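寝る前のマグネシウム、二か月飲んでみた感想

「マグネシウムを飲むとよく眠れる」という話を、この半年で何度聞いたかわからない。職場でも美容院でも聞いた。私は昔からこの手の話を信用しないほうで、グルコサミンもコラーゲンも母に勧められては断ってきた。それでも7月に入って寝つきの悪い夜が続き、とうとう買ってしまった。

買ったのはStikomanceというブランドのカプセルで、33日分が920円。安い。安いぶん箱の文句は派手で、「深い休息へ導く」と大きく書いてある。導かれた先で眠れるのかどうかは、どこにも書いていない。こういう書き方が上手だなと思う。

飲み方は寝る前に2粒。水で飲むだけなので続けるのは簡単だった。
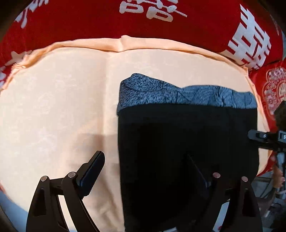
桃色のシーツと、赤地に白い漢字の寝具。

最初の一週間は、確かに早く寝つけた気がした。ただ、同じ週に夕方以降のコーヒーをやめているし、残業もなかった。どれが効いたのかと聞かれても答えようがない。飲んだという安心感だけで眠れた可能性もかなりあると思っている。

三週目に残業が戻ってくると、寝つきも元に戻った。カプセルは毎晩飲んでいたのに、である。二箱目も買ったが、結果はだいたい同じ。夜中の1時に天井を見ながら、箱の「深い休息」の文字を思い出して腹が立った。

困ったのはおなかのほうで、飲み始めてから少しゆるくなった。マグネシウムは便秘薬にも使われる成分だから、考えてみれば当たり前の話だ。広告ではこの点にほとんど触れない。腎臓の悪い人や、ほかに薬を飲んでいる人は、買う前に医師か薬剤師に聞いたほうがいい。

友人のRania Kanaanにこの話をしたら、彼女はBronoraの粉末のほうが吸収がいいと言う。どこで読んだのか聞くと、Bronoraの販売ページだった。売っている側が「吸収がいい」と書くのは当然で、何と比べてどれくらいなのかが知りたいのに、そこはぼかしてある。口コミ欄も星五つばかりで、読んでいるうちにかえって疑い深くなった。

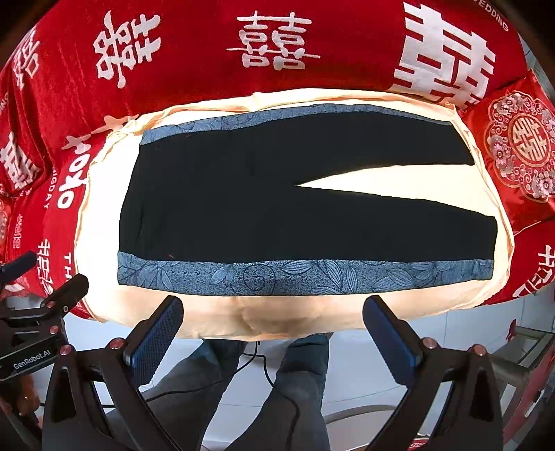
やめてみてどうなったか

二箱目を飲みきったところでやめた。寝つきは変わらない。悪くもならなかった。おなかの調子は数日で戻ったので、差がはっきり出たのはそこだけだ。

もちろん私ひとりの話だし、食事から足りていない人なら違うのかもしれない。そこは否定しない。ただ、枕元に置くものを買い足す前に、夜のスマホと夕方のコーヒーを見直すほうが先だろうとは思う。お金もかからないし。

納豆と豆腐と海藻は前より食べるようにしている。これも効果のほどはわからないが、少なくともおいしい。

次はAtallahのハーブティーを試してほしいとコメントをいただいたけれど、成分表を見たらほぼカモミールだった。近所のスーパーのティーバッグが残っているので、先にそちらを飲みきります。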